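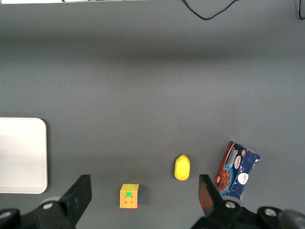 Progress report, second period
Toltow after-school robotics club
To: Pasichnyk Education Fund
From: Larysa Polishchuk, club lead

Larysa here, writing this between classes, so please forgive the shorthand. Receipts are in the shared folder. The spreadsheet has the rest.

Where we are

24 students on the roster, up from last period. Mix of tenth and eleventh graders plus a few ninth graders who asked to come and were let in. We meet twice a week until 5:30. Two teams now. One does the arms, the other does the code that decides what to pick up. They swap at the half-term, which the code team is not happy about.

The term project is still the one in our proposal: clear a table. Everyday objects get laid out, the arms pick them up and put them in a tray. Sounds easy. Students picked the name Zultby for the software and it has stuck, so you'll see it in the log sheets.

Done since last report

- Safety training, all students signed off. Stop button drill repeated in September for the new ones.
- Both arms calibrated. Took three sessions, planned for one.
- Wrist camera views now save with the fixed camera views, same clock. Before this the times didn't match and we threw out a lot of work.
- Students wrote their own rule sheet for setting up the table. Objects get moved and turned between runs so the code can't just memorize spots.
- First 785 practice runs logged and labeled. Goal for the year is 2000.

What we are picking up

We started with foam blocks and dropped them, too easy and the kids got bored. The current set is snack packages, a lemon, a Rubik's cube, a bottle and a flat cardboard box. Lamai Intarasuk (our mentor from Tevomham, in every other week) pushed for packages early because they bend and shine and the grip is different every time. She was right but it cost us a couple of weeks. 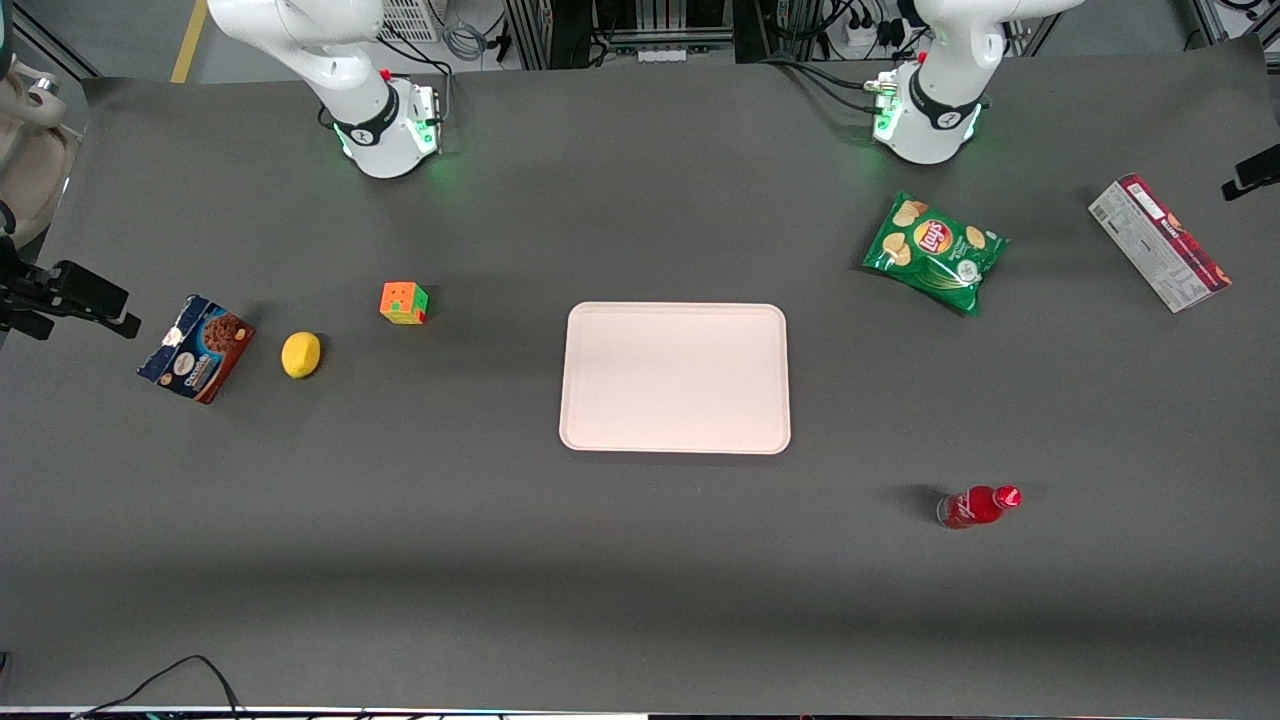
Photo: L. Intarasuk / Toltow robotics club

The tray stays in the middle for now, with objects on both sides, so each arm has its own half to work. Handing over from one arm to the other is on the list for next period. The students want it sooner. I said after the grasp numbers come up.

By object, quick version:

Cube. Best of the lot. Fingers close square on it if the turn is right, and the code team fixed the turn.
Lemon. Fine most days. Rolls if the first finger touches early.
Cookies. OK when the package is straight to the gripper. At an angle it gets pushed along the table instead of lifted.
Chips. Hard. The bag gives way and the camera reads the shiny parts wrong. One ninth grader has a whole notebook on this and I think she will solve it before I do.
Bottle. On its side only so far. Slips. New finger pads on order.
Flat box. Too wide for a straight grab from above, has to be taken by the edge. Not reliable yet.

Problems

Pads wear out faster than we budgeted. We have ordered 34 spares out of the supplies line, which leaves that line thin until spring. I would like to move money over from travel if you agree, form is attached.

Afternoon light. Shadows across the table change through the session and the lemon detector goes off on things that are not lemons. Students tried blinds, then tried training on more lighting. The second one is working better, but slow.

Labeling is dull and it shows. Error rate went up in the last hour of each session, so labeling now happens first and running second. Attendance at the start of the session got better aswell, not sure if connected.

We lost one week to a software update on the laptops. Our fault, should have waited for the break.

Students

Four of them gave a talk to the lower school and took questions for most of an hour. Two have asked Lamai about summer work at Tevomham, she is finding out what their age rules are. We had hoped for more girls on the arms team; it's better than last year, still not even. Each team now keeps a written log, which started as my idea and got ignored, then Lamai asked to read them and they got a lot longer.

Next period

- Get to 2000 runs
- Bottle and flat box reliable enough to demo
- First try at arm to arm handover
- Open evening for parents, students run it themselves
- Teams swap

Need from you

A yes or no on the travel money, ideally before the next pad order. Also whether the fund wants to send someone to the open evening, we need to book the room and chiars. Logs are availble to anyone at Pasichnyk who wants them, just email me and I'll add you to the folder.

L. Polishchuk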